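Skillwood Forums > Hardware > Older desktops

Topic: Parting out a Dell tower, what do I pull first?

gokia_shed
August 8, 2026
I have an old Dell tower to strip for parts. The plan is to keep the power supply, the graphics card and the hard drive and recycle the rest. Is there an order that makes this easier? I usually start with the biggest thing and work down.

slotcover31
Drives first. Lay the case on its side with the open side up so you aren't fighting gravity. The caddies in these are blue plastic and you don't need a screwdriver for them. Squeeze the sides and lift. 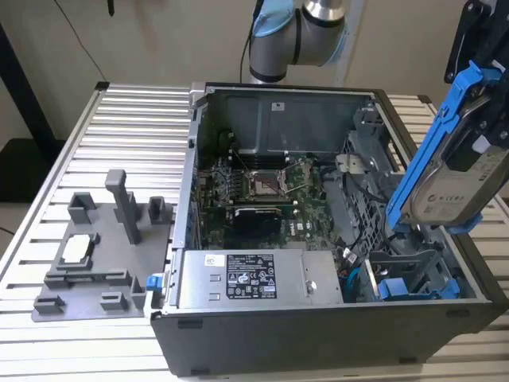 Then the graphics card, then the power supply. Unplug every lead before you move the supply, or you'll drag cables across the board. Blue parts on a Dell are generally the ones you are meant to touch -- latches, tabs, caddies.

bailly_bench
I'd do it the other way. Power supply out first gives you room for your hands. I have cracked two caddies trying to get them out past a bundle of cables.

slotcover31
Depends on the case. If the drive cage is off to the side of the supply, there is nothing in the way. Tie the cables back and leave them.

ramstick286
Whichever order, leave the drive in its caddy. Spare caddies are a pain to find. I paid 13 dollars for one in April and it was the wrong one.

gokia_shed
Good to know. The CPU is already out of mine. Is the board worth keeping?

bailly_bench
Only if the socket pins are straight. Put a cover on it if you have one. I still say supply first.

gokia_shed
Pins look OK. Going drives first, and I'll bag the screws.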